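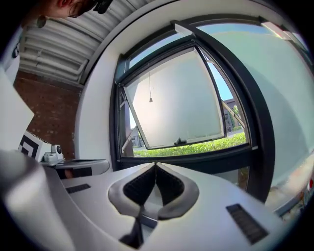 Filed under: Robots, Work stuff

Home | About | Archive | Contact

1st July

So I finally hit 900 examples! I was hoping to get there by lunch and it took until nearly dinner, but I'm counting it as a good day anyway.

For anyone new, I've been collecting demonstrations for the Widlow project, and that means doing small everyday jobs over and over with a gripper in my hand so the learning system has plenty to copy from. The gray thing is the gripper, and the square black-and-white pattern on the white block is one of our markers. I've gotten weirdly fond of the ribbed pads. They feel a bit like the soles of my old gym shoes.

Hnat Tkachenko set up the task list for this batch and he is strict (in a nice way). Each example has to start from a different spot, and if you fumble you keep going and fix it, you don't stop and start over. I fought him on that for a week. Then he showed me how the last model, Fomuso, just froze whenever something slipped, and fine, he had a point. Now I leave my fumbles in and put a note next to them. My notes are mostly "oops."

Having a window open makes a huge difference when you're at it for hours, and there's a nice green hedge to look at between takes. My wrist still complains after a long stretch, so I've been switching hands every 8 examples. My left hand is terrible! Hnat says he wants the terrible ones too.

The full batch is 943, so there are 43 to go, and then somebody gets to check them all for bad labels. I have a feeling I know who. After that we train on it and try again in September, hopefully with fewer frozen robots.

Search this blog Go

Shares 6 | Comments 8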